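Tapizado Plorkwood para sofás y pufs

Vungate
Inicio > Hogar > Telas por metro > Tapicería

Referencia: 3267
Disponibilidad: en tienda y por encargo

Plorkwood es la tela de tapicería básica de Wisier. Se vende por metro, con un pedido mínimo de 2 metros, y se corta en una sola pieza hasta el final del rollo. Sirve para sofás, pufs, cabeceros y cojines de asiento. No está pensada para exterior ni para cortinas.

El tejido admite grapa y costura doble. Para un puf mediano se necesitan unos 3 metros, contando el dobladillo inferior. Si el mueble lleva botones, conviene pedir algo más de tela y marcar los puntos por el revés antes de tensar.

Limpieza: aspirar con cepillo blando y tratar las manchas con agua y jabón neutro. No usar lejía. Las fundas desmontables se lavan en frío, sin centrifugado fuerte.
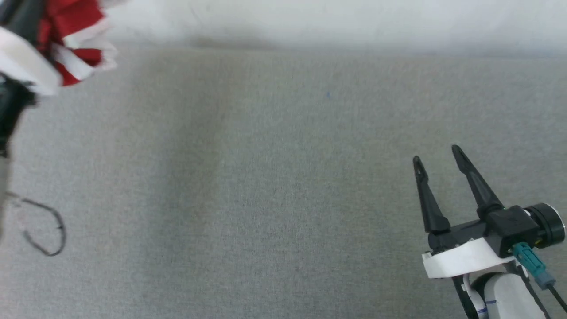
Tela gris y tela a rayas rojas y blancas

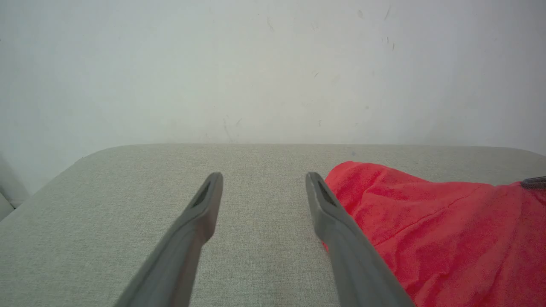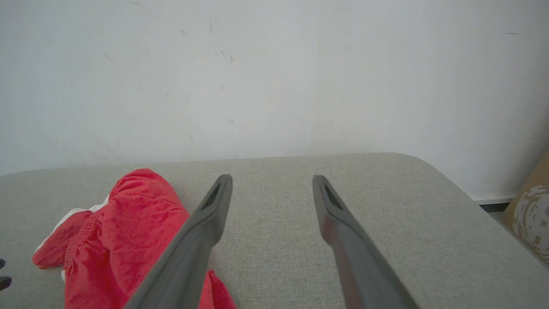

Opiniones

Su: Tapicé con ella el asiento de un banco de recibidor y se grapa bien, aunque en las esquinas hace bulto si no se recorta el sobrante. El pedido llegó en dos paquetes y el segundo tardó más. Repetiría, pero pediría muestra antes para comparar el tono con el resto de muebles.

Envíos y devoluciones

La tela cortada a medida no se devuelve salvo defecto de fábrica. Las muestras se piden desde la ficha, con un máximo de 3 por cliente. Los pedidos por encargo se sirven a partir de marzo.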